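Packing for Jultcombe, badly

Quick one tonight, I should be asleep. We leave Monday at stupid o'clock and the spare room looks like a jumble sale.

So. The system, such as it is. Everything goes on the bed first. Clothes, chargers, food, the first aid tin, the lot. Only when it's all on the bed does anything go in a bag. I used to pack straight from the drawers and always ended up with four jumpers and no socks. Now at least I can see what's missing.

Stripy sheet's on because the good one is in the wash. Fine. It's only me and a pile of stuff.

The food pile

This is the bit I overthink. The cottage is a good walk from Usthorpe and the shop there shuts early, so the first night is always whatever we've carried with us. Last year that was crackers and a squashed banana. Not doing that again.

This year I went to Dağdelen, the little grocer by the bus station, and came out with far too much as usual. £14 gone before I'd even got to the cheese. I do love it in there though, all the dry stuff in see-through bags along the back wall and you just grab what looks good. I grab by looks. Terrible habit, I know, I never read the label until I'm home.

One of the bags is a proper lumpy one and it's been round the bed twice already. Suitcase, no. Rucksack, no, it'll get sat on. Back on the sheet while I think about it.
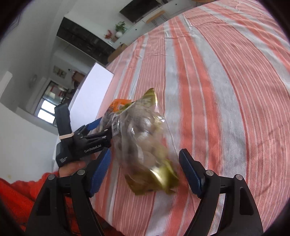 What's going where

Right, final answer, writing it down so I stick to it.

Big suitcase – clothes and towels. Shoes down the sides, wrapped in carrier bags. Heavy things at the wheel end or it tips over every time you let go of it, learned that on a station platform.

Rucksack – waterproofs at the top, always at the top. Book. Torch. Spare socks in the front pocket, they live there now and I'm not moving them.

Food bag – the old canvas one with the mended handle. Tins at the bottom, anything in a plastic bag on top, bread last of all. Nothing with a crimped end goes in upside down, I've had one split on me and was picking bits out of the lining till Easter.

Coat pockets – tickets, keys, tissues, mints. If it isn't in my coat it doesn't exist on a travel day.

Things I've taken back out again

The big hairdryer. The second big jumper. A jigsaw, 186 pieces according to the lid and that's if they're all there, which I doubt. A jar of chutney, becuase I don't trust the lid. Walking poles, I carry them every year and use them never.

I've also had a fight with the new packing cubes. They're Leltuvico ones, a set of 3, and they look very smart but the small one holds a pair of pants and a hanky. The middle one's good. I've put all the cables in it and it zips shut, so that's a win. The large one is so big it's really just another suitcase inside the suitcase. Will report back.

Still to do

Find the other walking boot. Water the tomatoes. Empty the fridge – there's half a cucumber and some milk, so that's breakfast sorted in a grim sort of way. Strip the bed once its clear and put the good sheet back on, coming home to a made bed is the best part of any holiday and I'll argue with anyone on that.

Oh and the weather. Forecast says rain till midweek then 9 degrees and windy. In April! Going to go and put the second jumper back in.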